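4.3 Recording the cutlery sort (two arms)

Read 4.1 first if the arms have been moved. Homing is not covered here.

Table set-up. Both tubs between the arms, labels at the far end. Spoons fanned out on the wood to the right, spread so the fingers can get either side of a handle. Forks go in the left tub, spoons in the right.

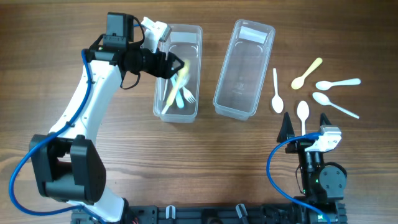
1. Power on, wait for the green light on the right arm. No light, stop, go to 6.2.

2. Open Jidow, pick task "cutlery_sort", type your own name as operator. Not Sotiris's. We had 185 episodes under his login and Athina had to relabel the lot.

3. Check both wrist views before you press record. You want both fingertips and the tubs in view. If the wall fills more than half the picture the wrist is pitched too high, bring it down a bit. 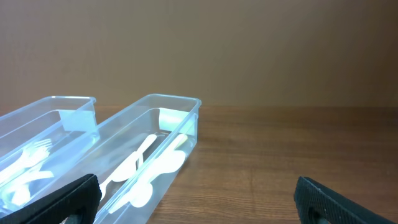 4. Press record. Count two, then move. One spoon at a time, slow close, lift clear of the rim, let go low down. Dont throw them in.

NOTE: a fumbled grasp is fine, keep it if you recover in the same episode. Mark it "retry". Drops onto the floor are a discard.

5. Change the spoon layout every episode. Turn the fan, swap the yellow one about, let a couple overlap. Same layout 50 times teaches it the layout and nothing else.
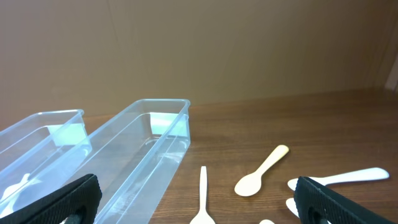

6. Stop, tag, save. Tags are good / retry / discard. Nothing else, Prellent rejects the upload if it sees a tag it doesnt know.

CAUTION: hands off the table while the leader arms are live. Pause first, then reset the cutlery.

CAUTION: watch the blue cables on wide reaches. If one pulls tight, pause and re-clip it to the link.

7. Vary the starting state too. Tubs part filled, tubs nearly empty, forks at differnt angles, the odd piece left out on the left side.
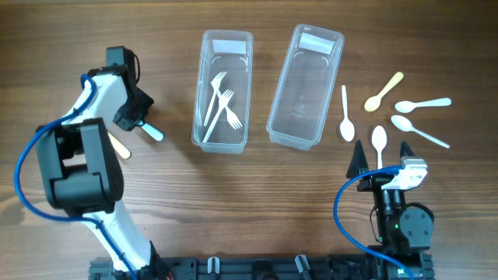

8. After 50 episodes take a break and re-home. Target for the set is 187 good ones, retries counted seperately.

Upload problems to Makis. Gripper problems to Stamatia.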